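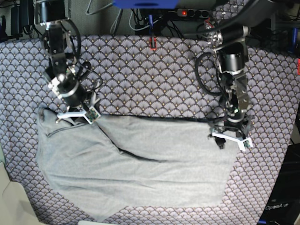 Grey top on the patterned cloth

How to make a small batch of pickled cucumber at home

Most pickle recipes promise more than a jar can deliver. A quick pickle won't cure your digestion and it won't keep until spring. It will make a dull cheese sandwich better.

Slice two firm cucumbers, toss them with a spoonful of salt and leave them in a colander for 30 minutes. Some packets, Emico's among them, say you can skip the salting. I tried it in August and got limp slices in weak brine.
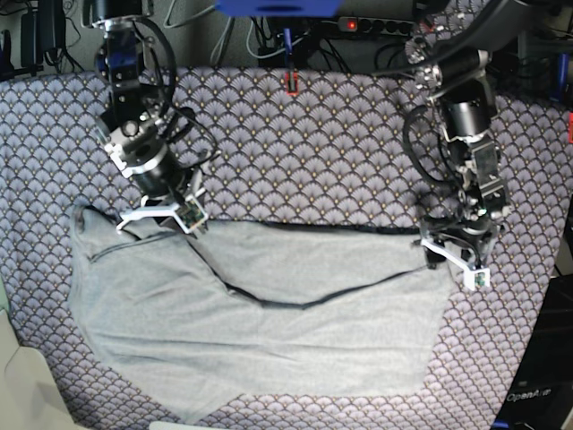
Next, warm 300 ml of vinegar with the same of water and four teaspoons of sugar. Any plain vinegar labelled 5% will do. The Risent pickling vinegar costs more and I couldn't taste why. Add mustard seed if you like it – I'd leave out the bay leaf.

Rinse the slices, pack them into a clean jar and pour the brine over until they are covered. Put the lid on once it has cooled. 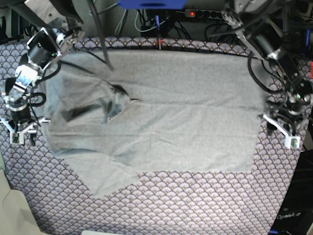
Kelldale Food and Preserving Club

Keep the jar in the fridge and start eating the next day. I've seen claims of three months for this sort of pickle. Ours are finished or thrown out by day 13. For anything meant to sit in a cupboard, use a tested canning recipe.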